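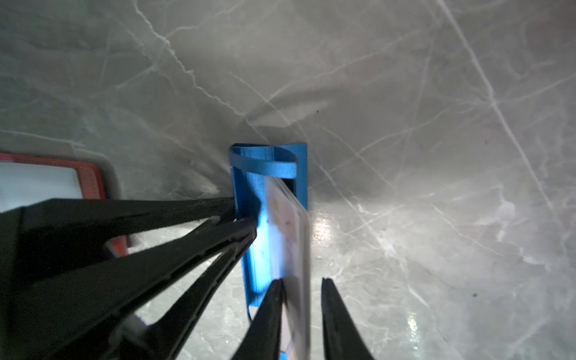

Members' Workshop, Hadbridge branch. Minutes, July meeting

Started 7:10 in the upstairs room, ten minutes late, door code had been changed. Card holders came up first, ahead of the agenda, as half the room wanted to get home after. Background for anyone who missed June: front desk wants an upright holder for member cards so they stop sliding under the keyboard, and the Ercombe branch wants the same for their tool checkout. The blue one, stood on the gray marble-pattern top with a white card in it, is the version we are voting on. Card goes in on its edge, upright, and sticks up past the curved loop at the top, so there is something to get hold of. General feeling was good. Layer lines show on the walls, two people minded, the rest didn't. Agreed no sanding.

Apologies: three received, one by text during the meeting.

Last minutes: approved with one fix. The laser cutter is closed Tuesday mornings, not Tuesday evenings. Sorry to the person who came in.

1. Card holder, design
Long talk on the loop. One view is that it's the thin part and will be first to go if somebody leans on it. Other view, leave it, it gives the card something to rest against and it looks finished. Suggestion to double the thickness. Counter suggestion to print two at each thickness and let the desk abuse them for a month. Second one carried, show of hands, no votes against.

Width of the channel. Fine for a standard card. Not fine for the old laminated cards from before the switch, which are fatter, and some members still carry them. Membership list stands at 163. Desk to check how many are on the old kind before we touch the file. If it's only a few, just reissue.

Base. Narrow. Asked whether it wants a foot or a weight. Somebody proposed a strip of sticky pad, somebody else has had enough of scraping sticky pad off that counter. Left open. Try a wider foot in the next print and see.

2. Card holder, color
Blue stays for Hadbridge. The light comes through the plastic on one side and it goes nearly cyan, which people liked more than expected. Ercombe asked for red so theirs don't wander over here. Fine by us if they bring their own spool.

3. Card holder, how many
Desk asked for 4 to begin with. Checkout counter, front desk, kiln room, one spare. Request from the textile corner for one too, told to use the spare and let us know how it goes. Proposal to sell them at open day. Not decided, price was argued over for too long and chair moved us on. Back on the agenda in September.

4. Filament
Store cupboard is a mess again. Open spools left out of the bags, and it has been damp. Blue is down to one full spool and a part one, nobody could say how much of a part. Okonkwo Supply can do the same blue but not before the end of the month, Ravport has it in stock and charges more for delivery. Agreed to order from Okonkwo and wait, holders are not urgent. Order to include 70 resealable bags, the big size.

Reminder, again. Spool out, spool back, bag shut, write it on the sheet. The sheet is on the inside of the cupboard door and has a pen tied to it.

5. Money
Balance in the workshop account is 2734 dollars after the extractor repair. That does not include the grant, wich hasn't arrived. Question whether we can commit to the new drill press before it does. No. Will ask the grant people for a date. Bench hire income is up on spring. Kiln income down, as it was off for two weeks.

6. Benches and the upstairs room
Marble-pattern tops. They wipe down well, they show every drip of glue, please use a mat. Cutting mats are in the second drawer and there are plenty. Somebody has been using a craft knife straight on the surface by the window. Please don't.

Chairs: two wobbly ones taken out of use, labelled, in the corridor. Anyone who wants to have a go at mending them can. If they are still there at the next meeting they go.

Wall clock still wrong. Ladder needed.

7. Open day
Saturday or Sunday, went round on this. Saturday clashes with the market and parking will be hopeless, but the market also brings people past the door. Vote was close, Saturday. Printer demo will run all afternoon making something small, key tags most likely, a card holder takes too long for people standing there. Finished holders on the table with a card in each so folks can see what they're for. Signs needed for the stairs. Tea and coffee as last year, bring a mug if you can.

8. Any other business
- Lost and found box is full. Gets emptied after open day.
- Band saw guard is back on and is to stay on.
- Request for a beginners evening on the printers. Good idea, needs someone to run it. No offers yet, sheet going up by the sink.
- Card numbers. Asked again if they could be printed bigger for the desk. Would mean changing the card layout with the printers at Ravport. Get a quote.
- Back door sticks. Lift and push.

Actions
Desk: count old laminated cards, report back.
Print group: two holders at each thickness, same blue, wider foot on all of them.
Stores: place the Okonkwo order, tidy the cupboard before it arives.
Secretary: chase the grant date, quote for the card layout, tell Ercombe yes to red.
Open day group: stair signs, table plan.

Closed 8:50. Next meeting same room, 7 sharp, new door code on the usual email.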